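Stumar Cabinet Set - README

Last updated May 23, 2024

Hello, and thanks for having a look! This folder holds the recordings from the cabinet part of Stumar, a hand-held gripper build that lives on a bench in our shared workshop in Plotville. It began as a home project and slowly crept out of the spare room, and this is the first set we've felt happy enough with to pass along to other people.

What's in the folder

There are 30 recordings in all. We've put 28 in the main folder and the other 2 in one called "rough", where the marker tracking dropped out for long stretches. They may still be handy if you're working on tracking yourself, so please don't feel you have to throw them away.

Each recording has its video, a finger-opening file and a short notes file in plain text. The notes are a bit uneven, I'm afraid - some run to a paragraph and some are three words long, depending on how close it was to supper.

The gripper

You hold the tool from behind and the camera rides along with it. Each side has a long black finger with a toothed inner edge and a soft orange ribbed pad, and there's a square marker on each side that the software uses to work out how far apart the fingers are. If you build your own, give the markers a wipe before you start, and check the screws on the base plates while you're at it. Ours like to work themselves free.
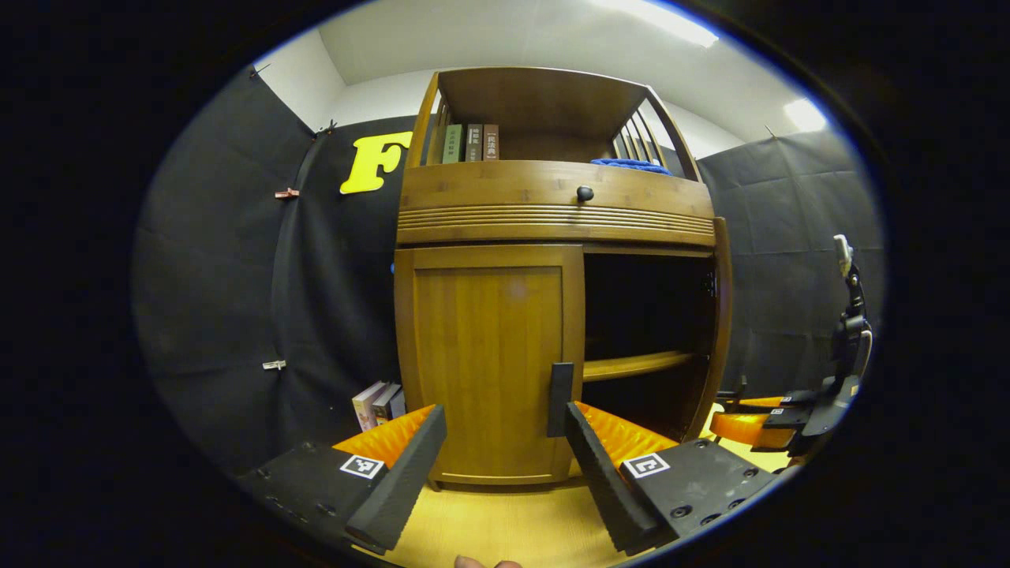
Fingers spread in front of the cabinet, with the lower right compartment open to view.

The cabinet

We wanted a piece of furniture with a few different jobs in it, and this one has been a good sport. It has an open shelf on top, a wide drawer with a small round knob, and a cupboard underneath. The knob is the fussiest part by a long way, and I'd leave it until you've got comfortable with the doors. Come at it straight on and go slowly - slower than feels natural, if you can stand it.

The books and the blue cloth on the top shelf are part of the setup, so keep them in mind if you're training anything that looks at the whole view. We hung black fabric behind the cabinet to keep the background calm, and it has wrinkles in it that we never did get round to ironing.
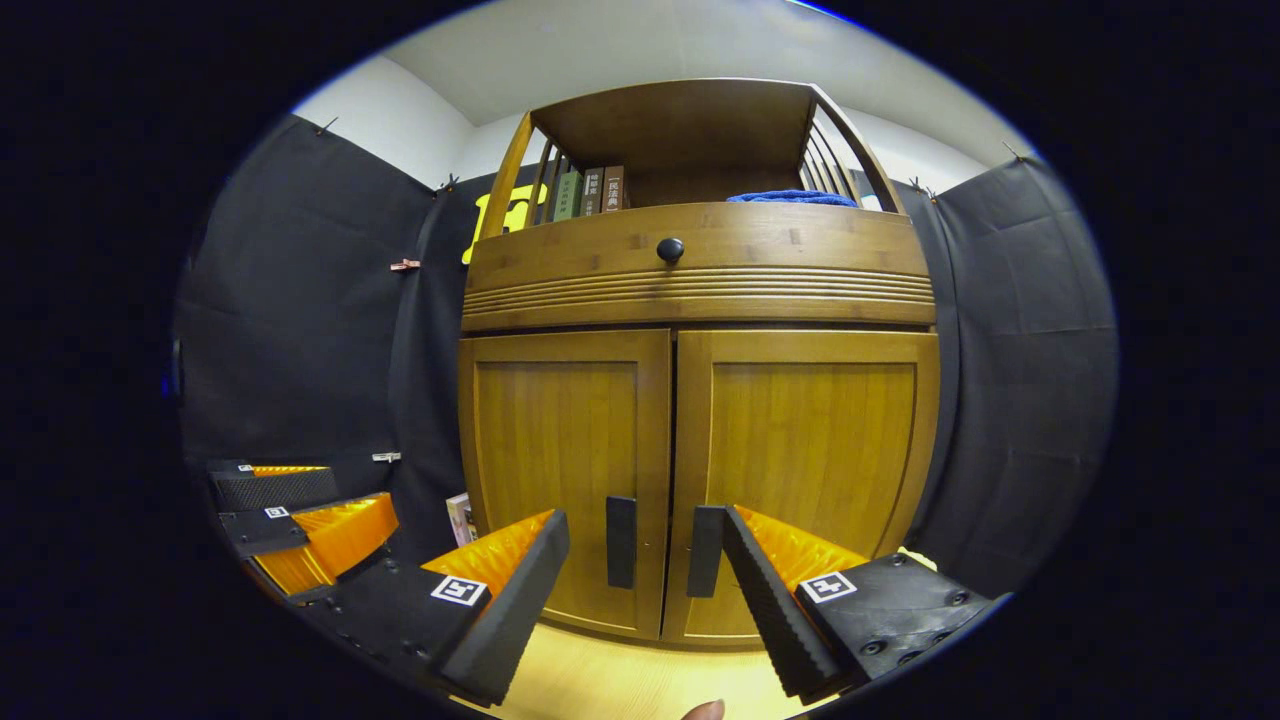 Lining up with the two black door handles, both doors closed.

Before you use it

The lens is a wide one, and straight edges bow quite a lot towards the sides of the picture. The videos are just as they were recorded, so you'll want to do your own correction if your work needs it. A fingertip pokes up at the bottom of the view now and then, too, and we haven't masked it.

Recordings were made in one corner under indoor lights, so I wouldn't expect anything trained on this set alone to cope with a bright kitchen. We're hoping to add another cabinet and some daylight recordings in June.

Known problems

Notes for recording 9 are missing. The Bakilana viewer opens everything in the main folder, but it can be slow to load the first time, so give it a minute before you close it.

You're welcome to use and share the set for any non-commercial project. Please mention Stumar if you do, and leave us a note on the project page if you find a fault.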